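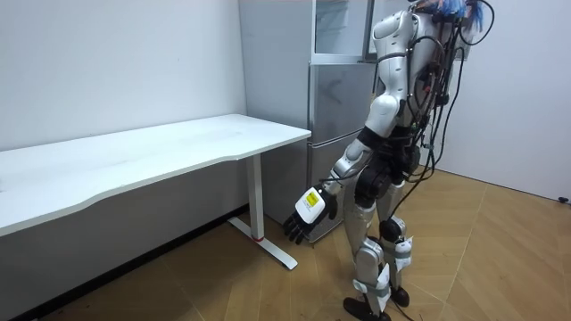
Desk Layout and Clutter: Project Report
Kanako Hoshino, 24 January 2023

Our brief was to find out whether a desk with a curved recess in its front edge keeps people tidier than a straight one. The Selter catalog says it does. I had doubts before we began and I still have most of them.

Jordan Sowerby went through the sign-in sheets and logged 1,101 desk visits. After we threw out the incomplete entries we had 1,034. Drinks were left behind on 121 of them. That sounds like a finding until you ask what a straight desk would have scored, and we only had one of those, in the Ikonen room, for 200 visits. I don't think that is enough to compare.
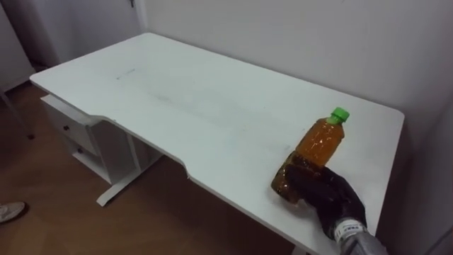
Photo: Jordan Sowerby / Endel project

The recess brings the sitter closer to the middle of the top. It does nothing for the right end, where bottles tend to get parked. The drawer unit is under the left end, so anyone working on the right has to reach across or get up. The white surface also shows grey scuffs, and we can't say how old any of them are.

Jordan wants to call the recess "promising" in the summary. I would leave that word out until we have the second set of sheets in February.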